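Dranlow 517 Pull-Out Larder Runner Set

Product code: DR-517
Supplied by: Porkmont Kitchen Fittings
Page last revised: August 20, 2020

Overview

The Dranlow 517 is a full-extension runner set for tall larder cupboards. It carries a column of shelves or baskets on a single steel frame fixed to the back of the door. The frame travels on a bottom runner and is held upright by a guide at the top. When the door is pulled, the whole column comes out with it and can be reached from both sides.

The set is intended for dry goods: tins, jars, packets and bottles kept upright. It is not suitable for wine racks, appliances or anything that hangs outside the line of the frame.

Load and dimensions

Extended depth: 517 mm
Minimum internal cupboard depth: 530 mm
Minimum internal cupboard width: 262 mm
Maximum total load: 100 kg
Maximum load per shelf: 16 kg
Vertical shelf adjustment: in 32 mm steps
Finish: grey powder coat
Soft close: fitted to bottom runner

The total load includes the door. A solid timber door on a full-height cupboard can use up a good part of the allowance, so weigh the door before choosing the number of shelves. Shelves may be set at any height on the frame, but the heaviest items should go on the lowest two. A column loaded towards the top will sway at the end of its travel and wear the upper guide.
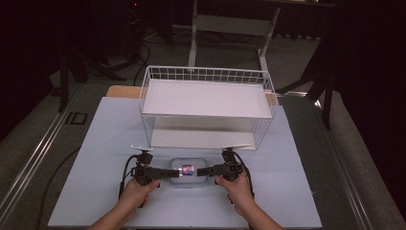
Standard tins stand in a single layer on a shelf set with 158 mm of clear height. This leaves enough room to tilt a tin over the front rail without moving the shelf above. Taller jars and oil bottles need the wider spacing given in the fitting sheet. Small packets tend to slip through wire shelves and are better kept in a box or tray. Any container used should sit below the top of the side rail once loaded, or it may catch on the cupboard frame as the column closes.

Fitting

The cupboard must be fixed to the wall before the runner is loaded. Check that the base panel is level from front to back and side to side. A fall towards the front will cause the column to drift open, and the soft close will not hold it.

Fix the bottom runner with all 10 screws supplied. Hang the frame on the top guide, lower it on to the runner and turn the locking cam until it clicks. Door brackets allow 2 mm of adjustment in each direction. Set the height first, then the side position, then the tilt.

Care

Wipe the frame with a damp cloth and dry it. Do not oil the runner. The bearings are packed with grease at the works and spray oil will thin it. Crumbs and spilt rice should be taken out of the track with a narrow vacuum nozzle.

Spares

Top guide, locking cam, soft-close damper and shelf clips are held in stock. Frames and runners made before March 2017 used a different cam, which is not interchangeable. The older type has a square head and is ordered separately under code DR-517/S.

Delivery

Sets are sent flat in one carton. Shelves are packed apart and may arrive on a different day.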